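Letden is switching off its free blog plan in September

If your blog lives on Letden's free plan, you've got until September to do something about it. The email went out to users on June 17, 2023, and I nearly deleted mine because the subject line was just "Changes to your account" (how many of those do we all get?).

Short version – free blogs go read-only on the first day of September, and after that you'll need to be on the paid plan to post, change your theme or approve comments. The paid plan is $79 a year. Your own domain is included, and so is the spam filter, which used to be an add-on.

I've had a little recipe blog on there for ages, 95 posts and a header I'm still quite fond of, so I had a proper grumble and then rang them up.

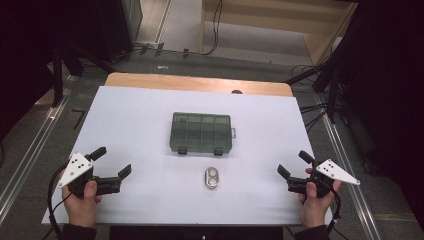

A compartment box on the table.

I got on to Ilse Ackermann, who looks after accounts at Letden, and she was very patient with me. She told me 1,445 free blogs are affected, and that over half of those haven't had a new post in 2 years. "We'd sooner tell people early than have them find out when they can't log in," she said. Fair enough, I suppose, although I'd have liked it in the subject line!

The export tool is staying free for everyone, paid or not. You'll find it under Settings, then Archive, and it gives you one zip with your posts and comments in it. Your pictures come down separately, and that's the bit to watch. 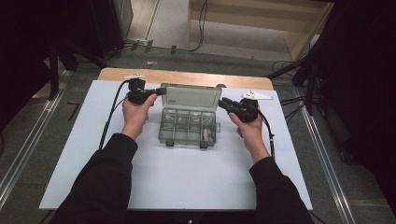
I ran mine last night and the posts were done before the kettle boiled. The pictures took most of the evening and the download stalled twice, so don't leave it till the last weekend. Open a few of the files afterwards too. A couple of mine had lost their names and become long strings of numbers, and I had to work out by eye which pavlova was which.

As for where to go, Tharun Pai from the Clerkville bloggers' group has moved his cycling diary over to Raju and reckons it went smoothly, apart from the categories. They all came across as tags and he spent an afternoon putting them back in order.

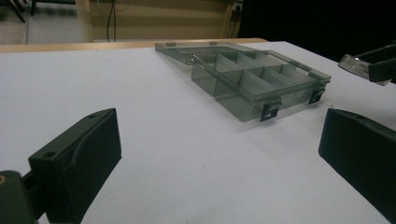
Katalin Deák has gone the other way and paid up. She's got readers who've bookmarked her garden pages for years and she didn't fancy breaking all those links for the sake of the fee. I can see her point – Letden will only redirect your old address if you're a paying customer, and I had to ask three different ways before I got a straight answer on that one.
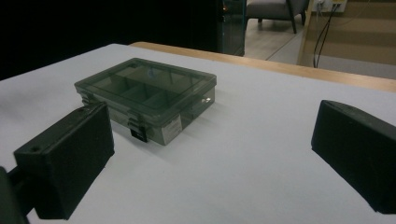 Photo: Enikő Veres

There's a catch with custom domains as well. If you bought yours through Letden, you can take it with you, but you have to unlock it first and the unlock code comes by email. Check that the address they've got for you is one you still use. Mine was an old work account and it took a bit of back and forth to get it changed.

I haven't made up my mind yet. I'll probably move, grumbling the whole way, and I'll post the new address when I have one.

14 comments | 6 shares

We use cookies to remember your preferences. By continuing to browse you accept our cookie policy.

Contact us | Back to top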